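Lunch Service, One Slice at a Time

The robotics club at Brukine College has 44 members and one manipulator arm, so the bench is booked in half-hour blocks from the first week of term. This year most of the blocks belong to the sandwich team. Its entry for the Plornis Challenge, a secondary schools manipulation contest, must build an open sandwich on a plate from ingredients laid out by a judge.

The rules are brief. Bread goes down first, then lettuce, then whatever fillings the judge nominates. Each placement is scored on coverage and on whether the gripper has touched the tableware. A run has a limit of nine minutes, and a dropped ingredient may be retried once.

Bread gave little trouble. It holds its shape, and a fixed closing width suits most loaves. Lettuce took the better part of a term. A leaf has a stiff rib and a soft margin, and a grasp on the margin folds it. The students now labelling training images mark the rib as a line and the two ends as points, and the planner aims for the thick end.

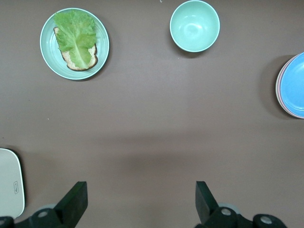 The club's policy is trained on recorded demonstrations, 379 of them at last count, each driven by a student with a hand controller. Early recordings were made by two people with very similar habits, and the arm learned to approach every plate from the same side. The team widened the roster and began shifting the plates between runs. Coloured tableware was added at the same time, after the first classifier proved to be relying on the contrast of a white plate.

Funding is modest. A $4,000 grant from the Ó Dálaigh Foundation paid for the controller and a replacement set of finger pads. Calibration is done on Bulano, an open software package the students maintain themselves, with documentation that lags the code by several versions.

The regional round is scheduled for April. Before then the team wants a reliable method for sliced tomato — currently handled by pushing it off a spatula, a technique the rules permit but score poorly.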